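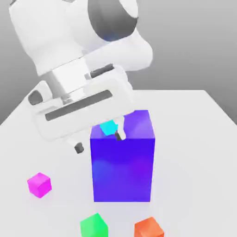
White arm, white table

Short stories | Reading time: 3 minutes

The Ferry Clerk

When the last ferry to Cloltside was cancelled, Amirul Nair still had 7 tickets in the drawer and one passenger on the bench.

She was an old woman with a covered basket on her knees. He had told her twice about the wind. She nodded both times, very politely, and stayed where she was.

"The office closes at nine," he said.

"Then I have until nine," said the woman.

He went back behind the glass and wrote the cancellation into the book. The ferry was called the Fustunia, and in the years he had worked at the landing he had written her name some 3000 times, so that his hand made the letters without asking him. Outside, the rope knocked against the pole. He boiled water and, after thinking for a while, he took down two cups.

"You have family on the other side?" he asked, when he brought the tea.

"A brother. We have not spoken since our mother's house was sold." She drank a little. "He received 400 more than I did. It was a mistake in the papers, but he kept it. I was so angry that I forgot to be sad about the house."

Amirul did not know what to answer. He had a brother too, in Gurnenico, who sent him a card each April with only his name inside it.

"And now you go to ask for the money?"

"Now I bring him plums," she said, and she lifted the cloth to show him. They were small and dark, from a tree that had grown out of a stone of the tree behind their mother's kitchen. She had planted it in a pot, then in a corner of a yard, and she had waited through many summers in which it gave nothing but leaves. 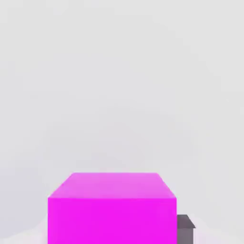

Nine o'clock

The wind did not become weaker. At nine he turned the sign on the door, and put on his coat, and took it off again.

"There is a man called Pramanik," he said. "He has a van. He goes over by the bridge at night with the newspapers. It is a long way, 170 kilometres, and he talks the whole time about his knees."

"I have knees also," said the woman.

He telephoned. While they waited she gave him one plum, and he ate it standing up. It was sour near the skin and then very sweet. He kept the stone in his cheek until the lights of the van came down the hill.

When she had gone he washed the cups. Then he sat at the counter, where the book was still open, and put the stone on the page to dry - it left a small brown ring under the name of the ferry. He took a sheet of office paper from the drawer. He wrote "Dear brother", and looked at it, and began to write about the wind.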